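About us

Hello! I'm Damián Insaurralde, and I run Kirirska, which is two things squashed into one building on the corner in Farlow: a packed lunch round and a small school where we teach people how to put a tray together. If you've had a lunch turn up at your office with your name on the lid, that was probably us. If you've been on one of our Saturday-style mornings (we run them on all sorts of days, but the name stuck), you'll know the back room already.

I started in my own kitchen with a bread knife and a borrowed coolbox, making sandwiches for the people at Olivares, the print works down the road. They wanted something better than the petrol station and I wanted to stop working in a call centre. I made egg, I made ham, I made a smoked pepper one that I still think was ahead of its time and that they sent back. After a while there were more orders than I had worktop for, and my landlord was getting fed up with the bread deliveries, so I went looking for a proper place.

We moved in one September. The room was painted a dreadful green and the sink was at knee height -- it had been a nursery before us -- but it had good light and a door wide enough for trolleys, and I signed for it that afternoon. There are 13 of us now, counting the drivers. Last term 664 lunches went out to Rilleo, the sixth-form college, and I wish I could say I remembered every one of them, but I do remember the day we forgot the cutlery.

What do we do all day? Mostly we set things out. It sounds like nothing, I know, but a lunch gets put together much faster if the person doing it isn't hunting for the crisps! So the drinks have their place, the snacks have theirs, the sandwiches have theirs, and the tray goes in the middle where you can reach everything without walking round. We teach it the same way. You get a tray, you get an order slip, and you work through it from the top: drink first, then the sandwich, then whatever's going for afters.

The mornings are for anyone. We've had people starting out in café work, a couple of school kitchen staff, and one chap who only wanted to get quicker at doing his children's lunches (he brought them along to the last session and they were far stricter than I am). Groups are never bigger than seven, and the kettle is on from the minute you arrive. You don't need any experience. Bring an apron if you've got one you like, and tell us beforehand about allergies, please, so we can swap the fillings.
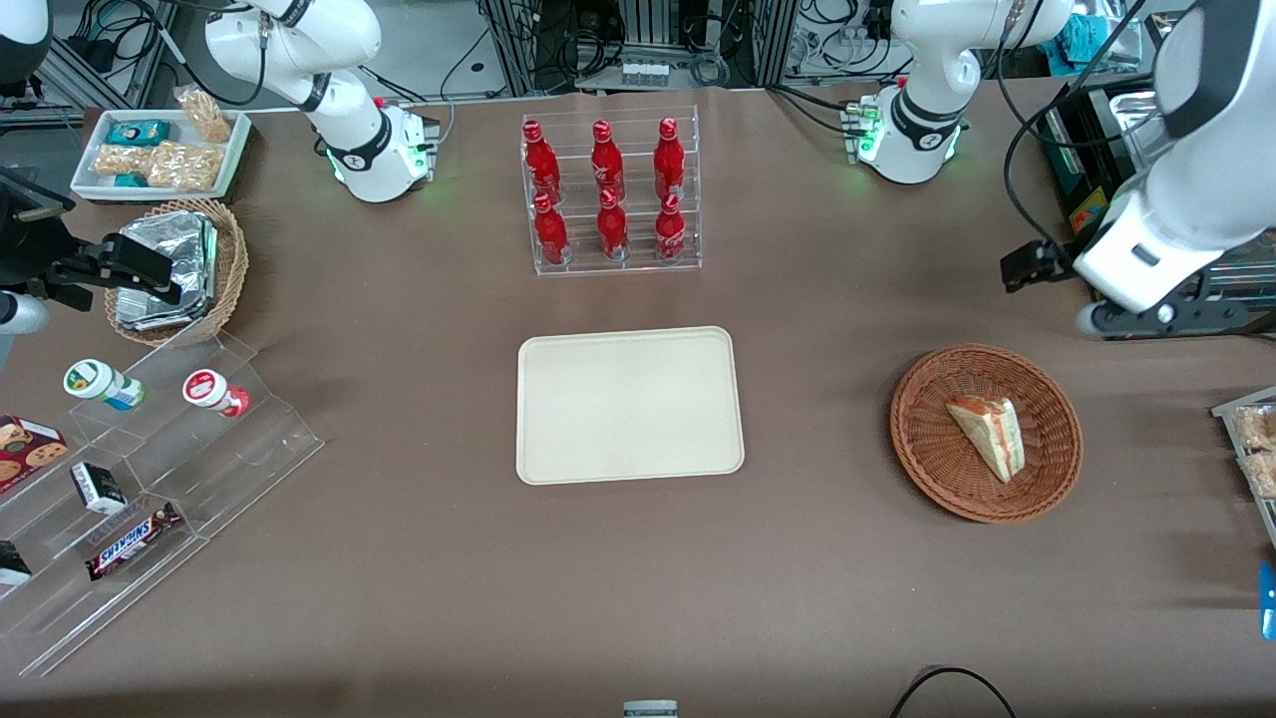
Tray in the middle, red bottles on their rack behind, sandwich in the basket and snacks over in the corner.

I'm rather fond of the baskets. I know plastic tubs stack better, and I've been told so more than once, but a sandwich looks nicer in wicker and I'm the one who has to look at it! The clear rack I'm less sentimental about, though having the back row up on a step does mean you can get at any bottle you like.

If you'd like lunches for your workplace, or a spot on one of the mornings, give us a ring or put your head round the door. We're in from early, and if the front's locked come round by the bins -- there's a bell. Two days' notice is plenty for most orders. For anything bigger, a wedding or a sports day or what have you, talk to me first and we'll work out the bread.

Page last updated 8 January 2025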